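Search this site Enter keywords Go

Storage and Household Order

Open-Top Bins in the Storeroom: Notes on the First Season

5 min read

The storeroom at Flemilby was reorganized in August, and several readers have written to request an account of the bins that replaced the former cardboard cartons. The following notes are offered in response. They concern the selection of the bins, their cleaning, and the rules now in force for what may be placed in them.

The previous arrangement had been in use for nine years. Cartons were stacked three high along the north wall, and the contents of the lowest carton could be reached only by removing the two above it. Labels had been written on the lids, where they could not be read once the stack was assembled. Two cartons had softened at the base and were carried out on a board. One contained curtain hooks, a length of garden hose, and the instruction booklet for a heater disposed of long before.

Three types of container were considered. Lidded boxes were rejected at an early stage. Lids are set down and mislaid, and a closed box encourages the storage of items that would be discarded if they remained in view. Wire baskets were tried for one month and found unsuitable for small hardware. The choice then fell on rectangular open-top bins, of which 10 were ordered through Nultcombe at the end of the summer. Delivery was made in two parts, the second consisting of a single bin.

Gray was selected over the blue that was also available. Blue bins would have matched the door, but gray is less tiring to look at in a small room with one window. It should be noted that a light gray floor shows every mark. Readers who prefer a container that conceals wear should choose a darker shade.

Of greater importance is the form of the walls. A bin with straight sides offers the most capacity for its outer dimensions, and the supplier's catalog recommends it for that reason. Sloping walls sacrifice a portion of that capacity. In return, small objects slide toward the floor of the bin, and the hand is not obliged to search along a tight corner. Smooth walls are likewise preferable to ribbed ones, in which sawdust collects and is removed only with a brush. 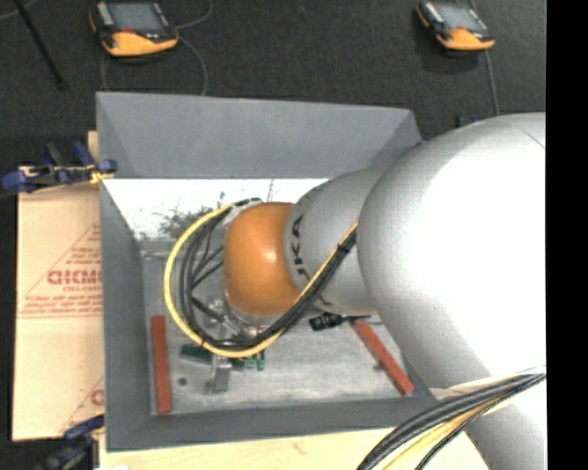 Scuffing of the floor is to be expected and does not affect service. It was at first treated as a defect, and considerable time was spent with a melamine sponge, to no lasting benefit. The present practice is to wipe each bin with warm water and a small amount of dish soap at the change of season, to rinse it, and to stand it on end until it has dried. Abrasive powders are not used. Specks that remain after washing are left alone.

The question of lining was also examined. Felt was cut for two bins and removed within a few weeks, having gathered screws, thread, and a quantity of grit. Newspaper is adequate under bulbs and seed potatoes and may be replaced at no cost. All other bins are now used without a liner.

The following rules have been adopted:

- One category of item to each bin. "Miscellaneous" is not a category.
- Nothing is to rise above the rim.
- Liquids are kept on the lower shelf and never in a bin.
- The label is fixed to the shelf edge and remains there when the bin is taken away.

The last of these was borrowed from the old Farahani hardware shop, where every drawer had a card pinned to the cabinet and none on the drawer itself. It has proved to be the most useful of the four. An empty place on the shelf states what is missing from it.

Shelving is a separate matter and will be treated in a later post. The present shelves are 800 mm wide and accommodate two bins side by side with little room for the fingers. A slightly wider shelf would have been the better purchase. The Grarkosex brackets have held without adjustment, although the screws supplied with them were replaced.

One bin is still without an assigned purpose. It currently holds extension cords, pending a decision.

Filed under: Storage, Storeroom, Containers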